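How to get a musty smell out of bath towels

If your towels come out of the cupboard smelling a bit like an old tent, please don't throw them away just yet! Mine were dreadful last February, and all they wanted was a good hot wash and a bit of patience.

Start by washing them on their own at 40 with half your usual detergent and no softener at all – I know, I love the smell too, but it coats the loops and holds the damp in. Don't stuff the drum; you should be able to get your whole arm in over the top. 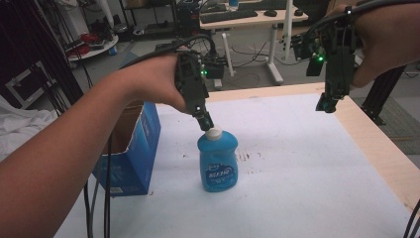 Words by Asteo Lytvynenko

Next, put them straight back in on the hottest wash the care label allows, with a mugful of white vinegar in the drawer and nothing else. Never mix vinegar with bleach, please. When it finishes, give each towel a really hard shake and get it on the line within 10 minutes if you possibly can.

Leave the machine door open afterwards, and wipe round the rubber seal while you're there (mine was rather grim, I'm sorry to say).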